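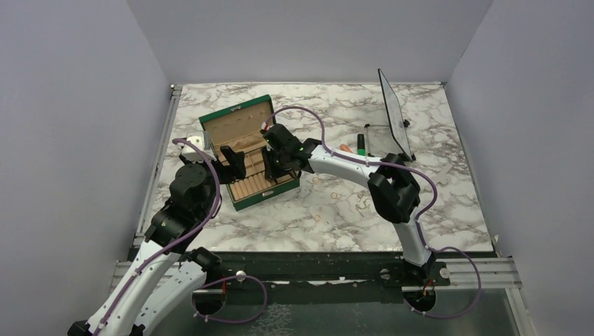
Golley revises interior of green jewelry box

27 June 2025

Golley has changed the interior layout of its green jewelry box, the company said in a product notice. The revised version replaces the one on sale since January and carries order number 405. The price is unchanged.

The base now combines three kinds of storage: padded rolls for rings, small square and rectangular compartments, and one long section with no dividers, meant for bracelets and watches. The earlier base held ring rolls and two equal trays. Outside dimensions stay the same, so the box still fits the Skanau drawer insert.

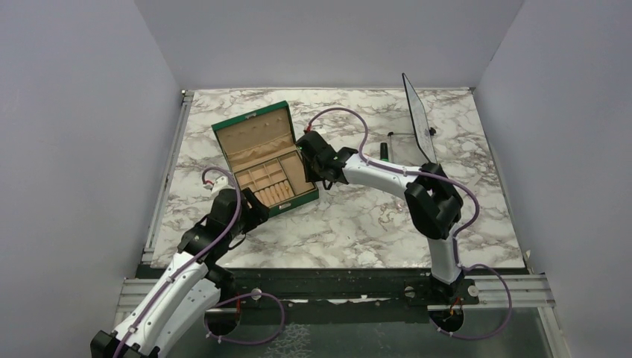

The jewelry box open, with the gathered pocket in the lid and the undivided compartment at the right of the base.

The lid is lined in beige and has a gathered fabric pocket across its lower part. Golley recommends the pocket for chains and other flat pieces. Heavy items stored there can pull the lid backward when the box is open, and the notice advises keeping them in the base.

Lining fabric is supplied by Lutico. It should be cleaned with a dry brush only. Water and solvent cleaners may loosen the adhesive under the ring rolls.

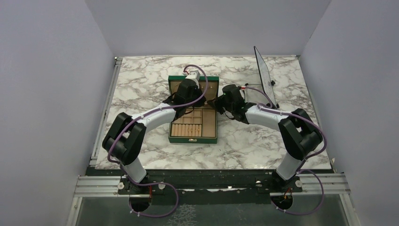
Aaltonen, which stocks the box in 134 stores, said that the long compartment had been the most frequent request from its customers, and that it would still have preferred a removable divider there.

Boxes with the earlier interior will be sold until stock runs out. Golley does not plan to offer the new base as a separate part. The 2-year warranty applies to both versions.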